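Subject: Re: Re: wool in storage, moths, and the guest room question
Date: 27 June 2025

Quick one before I have to run, sorry for the fragments. Answering the message from last night and a couple of the off-list ones too.

> We're closing up the Khoo house for the summer and I have a pile of
> sweaters, two blankets and a coat I can't afford to replace. Last year
> I put everything in plastic bins with cedar blocks and still opened
> one in the fall to find holes. Do I freeze them? Dry clean them all?
> Throw in mothballs and hope? My mother swore by newspaper. Also does
> anybody know whether fleece needs the same treatment, I have a lot
> of it and not a lot of bins.

OK. Cedar first. Cedar blocks are nice smelling wood. They may bother very young larvae in a tight box if they're fresh, and that's about all I'd trust them for. Old blocks with no smell do nothing. Sanding brings some of it back but I wouldn't bet a coat on it.

What matters most is that the stuff goes away clean. Moths go for skin oil, sweat, spilled soup, the cuff you wiped your nose on. The adults don't eat at all, it's the larvae, and they love a dirty collar. So wash or dry clean everything, including the things you wore once. Especially those.

Hand washing, how I do it:

- cool water, a capful of wool wash, the tub or a big sink
- push down, let it sit, don't rub
- drain, press (do not wring!!)
- roll in a towel and stand on it
- flat to dry, turn it over at bedtime

Then look at it in good light before you fold. Seams, under the collar, inside the cuffs. I spread mine on the bed in the spare room and go through them one at a time, and it takes a whole evening, and I complain the entire time. 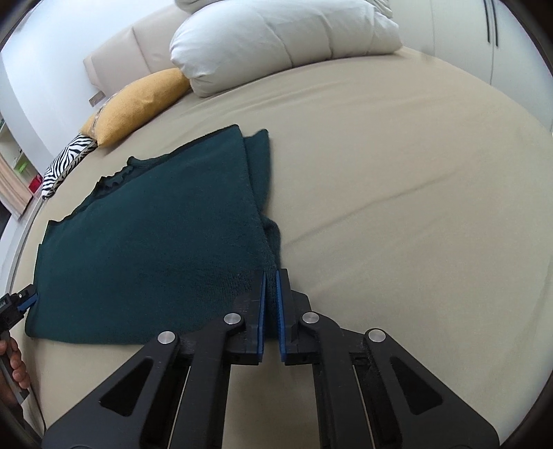 *The dark green knit, on the bed.*

Freezing. Yes it works if the freezer is cold enough and you leave things in long enough. Bag it, squeeze the air out, give it a good long stretch. I did 30 days once because I forgot about it, which is more than you need. Take it out, let it come all the way back to room temperature IN the bag so you don't get condensation in the wool. Then I brush it outside. A little fridge-top freezer that's always being opened for ice cream is not going to hold the cold, so if that's what you have I'd put my effort into the washing.

Mothballs. I won't have them in the house. Do what you want but read the label, they're meant for a sealed container and people scatter them in open closets and then wonder about the headaches. Plus the smell lives in wool until about forever. There was a long thread on that here back in March, it's in the archive, search for "grandmother's trunk".

Newspaper: I can't find any good reason it would do much. The folks who swear by it also tend to be the folks who clean everything first and wrap it tight, so I think that's your answer. And the ink comes off on cream colored things. Use plain tissue or an old pillowcase.

Bins. If yours had holes in the sweaters after a summer with the lid on, my guess is the eggs went in with the sweaters. Either that or the lid doesn't seal. Try closing a strip of paper in the lid, and if it slides out easy the lid is no good. The Dakier ones I have are fine but the clips go brittle if you keep them in the attic. I moved to zip bags inside whatever bin, one sweater per bag, so if there's a problem it stays one sweater's problem. More work. Worth it for the coat for sure.

Traps are for finding out, they won't fix anything. The sticky kind with the lure only gets males. Put one in the closet and write the date on it. If it fills up you know to start pulling drawers out.

And please vacuum before anything goes back on a shelf. Baseboards, the closet floor, under the bed, that gap behind the dresser where the pet hair goes. Empty the vacuum outside right after. I skipped this the year I moved to Taltus and paid for it, a whole cardigan gone and most of a scarf.

Fleece, since it was asked. Regular fleece is polyester and there's nothing in it for a moth to live on, so don't waste bin space on it. They can chew through a dirty spot on a synthetic, and blends with wool in them are fair game, so check the tag. But a plain clean fleece throw can live out in the open all summer. The dark teal one in the picture stays on the guest bed, hanging off any old way, and I wash it warm with the towels. No fabric softener, it goes sort of greasy. If you only have room for so much, wool and anything with fur or feathers gets the bins, and cotton and fleece take their chanses.
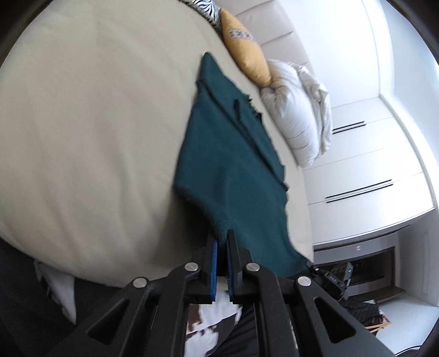 Mending is its own subject and I'm out of time, but for small holes don't cut anything and don't pull the loose end. Put a safety pin thru the live stitches so they can't run, and wash BEFORE you darn. I've got a bag of leftover yarn going back years and the green is never the same green, so I darn on the inside and go a shade darker. A fleece blanket like the teal one is a whole other thing to fix, you can't darn it, just whipstitch the edge with polyester thread and it won't show much in the pile. Moth holes in a coat I would pay somebody for.

Somebody off-list asked for the wash I use. It's whatever's cheapest with no enzymes in it, the enzymes are the part that's bad for wool. Check the back of the bottle.

Will try to answer the one about the rug tonight or tomorow. Need measurements and whether it's glued to anything.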